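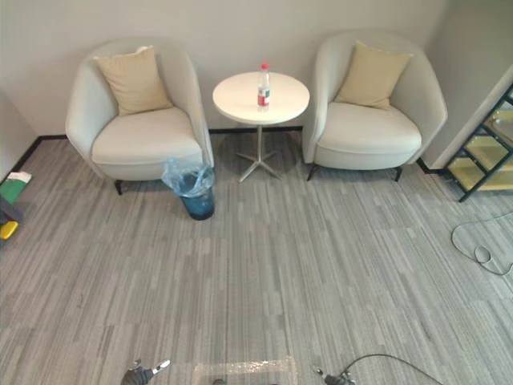
## Skiltulley-Grid: Umstellung der Mesh-Kollision und neue Skriptgrenzen

Mit dem Serverstand vom August rechnet der Simulator die Kollisionsformen von Mesh-Objekten anders als bisher. Betroffen sind alle 46 Regionen des Grids, auch die privat gehosteten, sofern sie am zentralen Asset-Dienst hängen. Die Region Purora läuft bereits seit dem Testbetrieb mit der neuen Version, Tsai folgt als nächste, der Rest wird in Blöcken nachgezogen. Ein Block besteht aus Regionen, die auf derselben Maschine liegen. Wer eine Region im Verbund mit Nachbarregionen betreibt, muss damit rechnen, dass die Übergänge zeitweise zwischen zwei Serverständen liegen. Fahrzeuge sollten in dieser Phase nicht über die Regionsgrenze bewegt werden.

### Was sich an der Kollision ändert

Bisher wurde für jedes Mesh ohne eigene Physikform die konvexe Hülle des sichtbaren Modells genommen. Das war großzügig: Ein Torbogen wurde auf diese Weise zum massiven Block, und viele haben sich mit unsichtbaren Hilfsprims und der Einstellung »Keine« beholfen. Künftig leitet der Simulator bei fehlender Physikform eine vereinfachte Zerlegung aus der niedrigsten Detailstufe ab. Ist diese Stufe leer oder besteht sie nur aus einem einzelnen Dreieck, fällt er auf die konvexe Hülle zurück.

Für Objekte mit hochgeladener Physikform bleibt alles beim Alten. Bei den übrigen kann sich das Verhalten ändern, und zwar in beide Richtungen. Durchgänge, die vorher versperrt waren, werden begehbar. Böden aus sehr dünnen Meshes können dagegen an den Kanten durchlässig werden. Als Untergrenze für die Materialstärke begehbarer Flächen gelten 15 Zentimeter, gemessen nach der Skalierung im Grid, nicht im Modellierprogramm.

Der Testlauf in Purora umfasste 3084 Mesh-Objekte ohne eigene Physikform. Bei 209 davon wich die neue Kollision so stark ab, dass ein Avatar beim automatisierten Ablaufen hängen blieb oder durchfiel. Die Liste mit den Asset-Kennungen liegt im Wiki unter »Physik/Abweichungen«. Mehrfach verbaute Assets stehen dort nur einmal, gezählt wurden aber die Instanzen. Treppen mit offenen Stufen stellen den größten Teil, danach kommen Geländer und Brückenteile.

### Vorgehen für Ersteller

Im Viewer Celten lässt sich die neue Form vorab anzeigen: Menü »Entwickler«, dann »Rendern«, dann »Physikformen«. Die Anzeige rechnet lokal und verwendet denselben Zerlegungscode wie der Server, allerdings nur in der aktuellen Fassung. Ältere Viewer zeigen weiterhin die konvexe Hülle, auch in Regionen, die schon umgestellt sind.

Empfohlene Reihenfolge:

1. Objekt rezzen und Physikform im Viewer prüfen.
2. Bei Abweichung eine eigene Physikform aus einfachen Quadern bauen und das Mesh neu hochladen.
3. Im verlinkten Objekt den alten Teil austauschen, den Wurzelprim dabei nicht anfassen - sonst gehen Sitzpositionen und Kameraversatz verloren.
4. Erst danach die Hilfsprims entfernen.

Neue Uploads derselben Geometrie mit anderer Physikform erhalten eine neue Asset-Kennung. Skripte, die Kennungen fest eingetragen haben, müssen angepasst werden. Rezzer sind davon nicht berührt, sie greifen über den Inventarnamen zu.
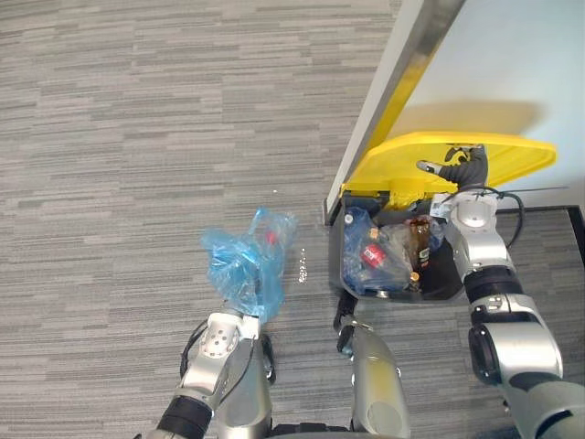 Gladys Laizer hält die Reihenfolge für unglücklich. Wer vermietete Gebäude betreut, könne die Hilfsprims nicht tagelang stehen lassen, schreibt sie, denn mit der neuen Kollision lägen dann zwei Formen übereinander und Avatare würden beim Hinsetzen seitlich weggedrückt. Sie schlägt vor, die Hilfsprims zuerst auf »Phantom« zu setzen und nach einer Prüfung zu löschen.

Für einzeln stehende Hilfsprims funktioniert das. In verlinkten Objekten gilt »Phantom« dagegen für das gesamte Linkset und hebt die Kollision des Gebäudes mit auf. Dort muss der Physiktyp des jeweiligen Teils auf »Keine« gestellt werden, was beim Wurzelprim nicht möglich ist. Ist der Hilfsprim selbst die Wurzel, hilft nur Entlinken und neues Verlinken. Vorher eine Kopie ins Inventar nehmen.

### Skriptgrenzen

Gleichzeitig wird die Zeitscheibe für Skripte pro Parzelle begrenzt. Bisher galt die Grenze nur pro Region, eine einzelne Parzelle mit schlecht geschriebenen Sensoren konnte also alle Nachbarn ausbremsen. Der Anteil richtet sich künftig nach der Fläche. Nicht genutzte Zeit fließt in einen gemeinsamen Topf zurück und wird im nächsten Durchlauf neu verteilt. Auf schwach belegten Regionen ist deshalb kein Unterschied zu erwarten.

Gedrosselte Skripte werden nicht angehalten. Ereignisse landen wie gewohnt in der Warteschlange, und wenn diese voll ist, gehen weitere Ereignisse verloren. Das betrifft vor allem Objekte, die auf einem offenen Kanal lauschen. Ein `llListen` auf Kanal 0 ohne Filter sollte durch einen negativen Kanal ersetzt werden, ebenso kurze Timer durch ereignisgesteuerte Abfragen, wo die Aufgabe es zulässt.

Die Auslastung steht im Parzellenfenster auf dem Reiter »Skripte«. Der Wert ist ein gleitendes Mittel und reagiert träge. Upendo Wanyama hat ein kleines Messobjekt gebaut, das die Werte einzeln in den Chat des Besitzers schreibt. Es liegt als kopierbares Objekt am Landepunkt von Tsai, Quelltext inklusive.

### Bekannte Fehler

- Gespiegelte Meshes (negative Skalierung beim Export) erhalten eine nach innen gekehrte Kollision. Umgehung: Normalen vor dem Upload neu berechnen.
- Nach einem Neustart zeigt die Physikanzeige in Celten gelegentlich noch die alte Form. Cache leeren und neu anmelden.
- Sitzende Avatare auf beweglichen Plattformen werden beim Regionswechsel um einen kleinen Betrag nach oben versetzt. Ursache noch offen.

Meldungen bitte mit Region, Position und Viewerversion ins Ticketsystem, nicht als Chatnachricht an die Betreiber. Die Neustarts der einzelnen Blöcke werden im Grid angekündigt.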